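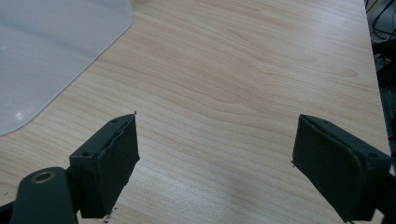

Course Reader, Unit 4, p. 85

Surfaces and Small Containers: Setting Up a Work Table

These notes go with the April sessions of Household and Workroom Practice at Bainbridge. Read them before you come in. The reading from the Wandby handbook (chapter on tables and counters) covers the same ground at more length.

4.1 The table surface

A pale wood-grain top is a good teaching surface. Crumbs, ink and dark grit show up against it, but clear or white spills do not, so wipe the whole top even when it looks clean. Work along the grain with a damp cloth, then go over it again with a dry one. Do the edges last. Dirt pushed to the edge tends to stay there.

A scratch across the grain is much easier to see than one that runs with it. Lift things. Do not slide them, and check the underside of anything heavy for grit.

4.2 Plastic sheets

A frosted plastic sheet protects part of a table while leaving the grain faintly visible through it. Three points come up every term:

Rounded corners lift less than square ones. If you trim a sheet, round the corner again.
Water gets under a sheet and stays there. Pick it up at the end of each session and dry both sides.
Glossy plastic throws glare. If you can't read a label because of a bright spot on the sheet, move the label, or move yourself.

Cables belong off the top and clear of your feet. Loops hanging beside a table should be gathered before anyone starts carrying things past it.

4.3 Small lidded containers

For the placing exercise you will use one small container at a time. Set it down upright with open space on every side, so that a hand can reach it from the left or the right without knocking anything.
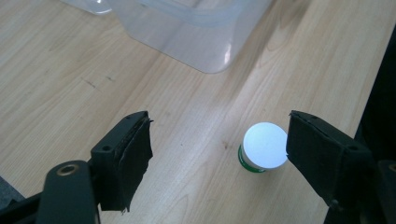
Take hold of the body and leave the lid alone. Lids that overhang the side are easy to catch with a finger, and a loose one will come away while the rest tips over. If there is a label band, turn it toward the person who will use the container next. A white lid says nothing about the contents, so anything stored low, where people look down on it, needs a mark on top as well.

Dorkavent storage sheets allow 300 mm of clear table per person. Brundville uses less. We follow Dorkavent in this course.

4.4 For next time

Read pages 166 onward in the handbook. Clear and wipe one table at home, and write half a page on what you moved, in what order, and where it went. Bring a container with a lid that fits.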